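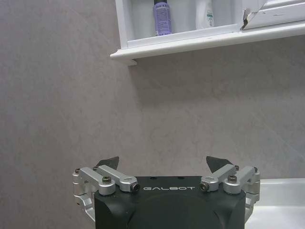 Tretix Handover is a teleoperation station for recording manual tasks on a two-arm humanoid. The operator holds one leader arm in each hand and the robot follows, with head and wrist views shown on a single display. Wrist views matter most near fixed furniture. Under a bathroom shelf, for example, the operator sees both fingertips, the clear stretch of wall above them and the molded front ledge of the shelf, and can judge the approach before a bottle is within reach. The station records arm positions, gripper opening and every camera stream against one clock.

Scope of supply
Leader arms, left and right, with trigger grips
Operator display and stand
Foot pedal, 3 positions (hold, follow, record)
Recording unit with removable drive
Cable set and mounting plates

The head view is used for gross positioning. Both grippers, the counter and the nearest obstacles should be in view at the start position. If either gripper is missing, correct the torso height before adjusting the head.
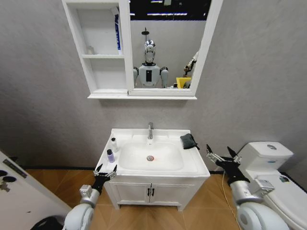 Head view at the vanity, both grippers open. Purple bottle at left, folded gray cloth at right.

Follow mode
Motion is passed to the robot only while the pedal is in follow. In hold, the operator can reposition the leader arms without moving the robot. On re-entry the software compares leader and robot wrist angles and refuses to engage until they match. Scaling is set per task: 1:1 for reaching, reduced for contact work. Trigger travel maps directly to finger opening and is not scaled.
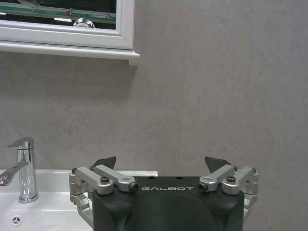
Reflective fittings are the usual cause of poor wrist exposure. Automatic exposure reacts to highlights and can darken the fingertips at the wrong moment. With a chrome faucet and a glossy white basin to one side of the gripper and plain gray wall to the other, lock the exposure on the wall. The fingertip pads are dark and keep their outline against it. Mirrors need no masking for recording, but note them in the session sheet — a reflected arm can be mistaken for a second robot during labeling.

Recording a task
1. Move both arms to the start position and open the grippers.
2. Press the pedal to record. A tone confirms that all streams are running.
3. Perform the task at an even pace. Avoid corrections above the work surface.
4. Return to the start position and release the pedal.
5. Mark the take as keep, discard or review.
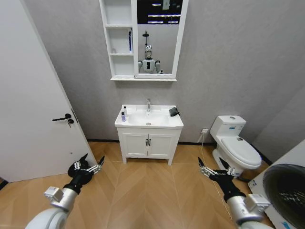

Takes marked review are held on the drive and left out of export until a second operator has cleared them. The default set is 36 takes per task, with the start position of each object changed between takes. Doors and loose cords within reach of either arm should stay where they are for the whole set. If one is moved, begin a new set.

Operator training
Training is held at Renville every Thursday and takes 2 days in total, spread over consecutive weeks. Andri Lehner teaches follow mode and scaling. Mechthild Kuster covers recording, review and export. Group size is limited to 3.

Ordering
Handover is built to order by Hollenstein. State the robot model, gripper type and available floor area with the inquiry. Technical questions go to Oluwatosin Shehu, spare parts to Konrad Auer. Orders for the current build close in December.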